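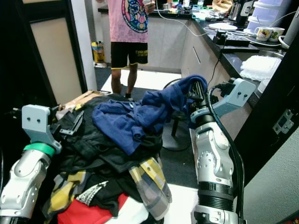 The two arms at the clothes pile, one gripper closed on a dark blue garment.

Section 70 of the Vilari Code of Practice concerned the handling of household fabric. It had been drafted in a single afternoon and had stood without amendment until Ferenc Vida was appointed examiner for the Drukari district.

The section required that a machine lift one article at a time, that it release the article upon meeting resistance, and that a person be present within speaking distance. It did not define an article. Mr. Vida wrote to the Office on this point and received an acknowledgment bearing the number 892.

He attended the Szénási residence on 2021-09-28. The arms were already at work in the kitchen. The resident stood on the far side of the pile, holding a phone, and wished to know whether she was present for the purposes of the section. Mr. Vida replied that she was within speaking distance and that the section asked nothing further of her.

"Then I could be asleep," she said.

He consulted the text. It was silent on sleep.

The examination form provided a box for compliance and a box for breach. Mr. Vida watched the gripper hold the blue garment over the plaid shirt and marked neither box. In the margin, where the form instructed examiners not to write, he recorded that a sleeve caught beneath other clothing offered resistance, and that a machine obeying the section to the letter would never clear a pile of this kind.

The Office returned the form in October as improperly completed. Attached was a slip from a clerk at the Kilus registry, unsigned, stating that 169 earlier examiners had marked the box for compliance, and asking whether Mr. Vida would be willing to propose a wording.

He took down the Code, turned to the section, and began with the word "article."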